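The best phone keyboard in years has only 23 keys

I've been typing on Lotum for most of August, and I keep opening my notes app just to use it! The keyboard comes from a small studio called Tevik, and it throws out the idea that every letter needs a spot of its own. Some letters share a key, the keys are huge, and the app works out which word you meant from the ones around it.

My first evening was a mess (I told my sister I was bringing "soap" to dinner, and she was expecting soup). By the end of the week I'd stopped looking down at my thumbs at all.
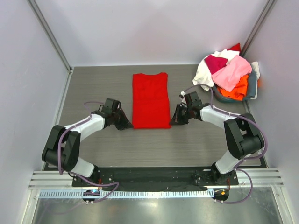

The emoji search is where Lotum gets really fun. You type a mood or half a thought, and it offers 4 picks in a neat little row above the keys. I tried "tired but happy" and laughed out loud at the second one. There are 303 stickers in there too, drawn by the Preda studio, and the grumpy teapot has already taken over my family chat.

It still has gaps. Swiping between languages is clumsy, and the tablet version feels stretched. But Zanon, the older keyboard I'd used forever, now feels like wearing mittens, and I've moved all my shortcuts over for good.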